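How to get marks off a wood-grain surface without buying half the cleaning aisle

By Þórey Kvaran
Updated 26/08/2021

Every few months somebody sends me a link to a cleaning trick that will "change my life". It is usually a paste. It usually has bicarbonate in it, and lemon, and sometimes toothpaste. I have tried most of them on most of the surfaces in my house and my life is much as it was, except that one shelf now has a dull patch the size of a saucer.

So this is a plain method for tabletops and desks with a printed or sealed wood-grain finish. It is slow and it is boring. If you have bare or oiled wood, stop reading, as water alone can do you harm there.

What you need

Two soft cloths, washed often enough that they no longer shed fluff
A bowl of warm water
Washing-up liquid, any kind
An old plastic loyalty card
Olive oil or any cooking oil, a few drops
A torch, or the light on your phone

You don't need a special spray. I tested the Skuretti surface spray for a whole winter because a reader swore by it, and I could not tell its half of the desk from the half I did with washing-up liquid. The bottle says it "feeds the grain". A sealed surface has nothing to feed. You are paying for a smell.

Step 1. Find out what you are dealing with

Lay the torch flat on the table so the light skims across. Anything sitting on top of the finish will throw a little shadow. Anything that throws no shadow is either a stain or part of the pattern, and people do scrub at the pattern. I once spent a good part of a February afternoon on a knot.

Run a fingernail over the mark as well. If it catches, it is on top, and that is good news.

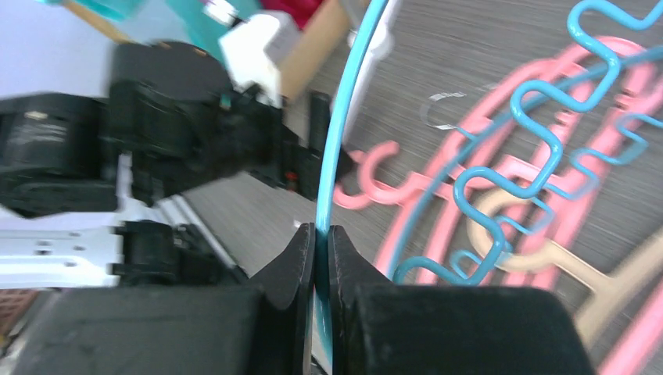
Step 2. Wash first, whatever the mark is

One small squirt in the bowl. Wring the cloth until it stops dripping, then wipe along the grain, turn the cloth, wipe again. Go over it with the second cloth, damp with clean water, and dry it straight away. Half the complaints I get about "permanent haze" are soap that was never rinsed off.

Keep water away from joins and edges. If the board under the finish swells, no paste on earth will bring it back, and I don't care how many people liked the video.

Step 3. Lift the stuck bits

For dried paint, paper, glue or old food, put a damp cloth over the spot and leave it for ten minutes. Then hold the plastic card almost flat and push gently. If it won't move, give it another ten minutes. Don't swap the card for a knife. Everyone thinks they have steady hands.

Paper and label glue often need a drop of oil rubbed in with a fingertip, left for a bit, then washed off as in step 2. It works on most labels. It did not work on the sticker that came on my Boiko desk, which I think will outlast the desk.
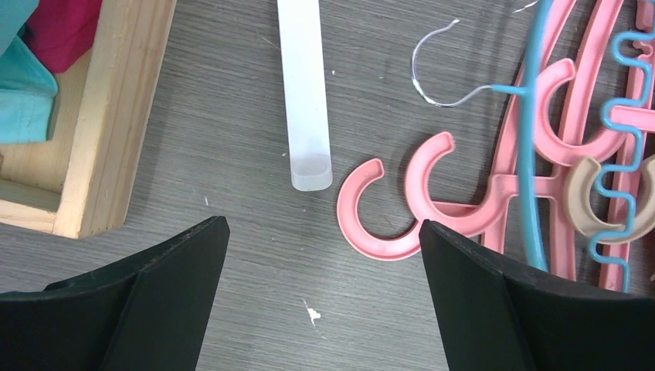 Step 4. Decide about the rest

Now you are left with whatever soap, time and a bank card didn't shift. You have three choices and I would think hard before taking the second.

Leave it alone. A mark you found with a torch is a mark you will forget by supper.

Try something stronger. If you must, use a little rubbing alcohol on a cotton bud, somewhere hidden first, and check the bud for colour. If colour comes off, you are taking away the finish. I would not go near the white melamine sponges on anything with a sheen. They are very fine sandpaper with good manners — they clean by wearing the surface down, and the shine goes with the dirt.

Cover it. Wax filler sticks are fine for scratches if you can match the shade. The Velcombe ones come in far too many browns and, when I last looked, only one grey, and it dries darker than the label suggests. Buy one, try it underneath, and be ready to be let down.

What about polish?

I have yet to see polish do anything for a sealed top that lasts past the next wipe. It fills tiny scratches for a day or so, then holds dust. If you have years of it built up, repeat step 2 a few times over a week before you blame the table.

Readers also ask about the Prornness kit with the numbered cloths. I have used it. They are cloths.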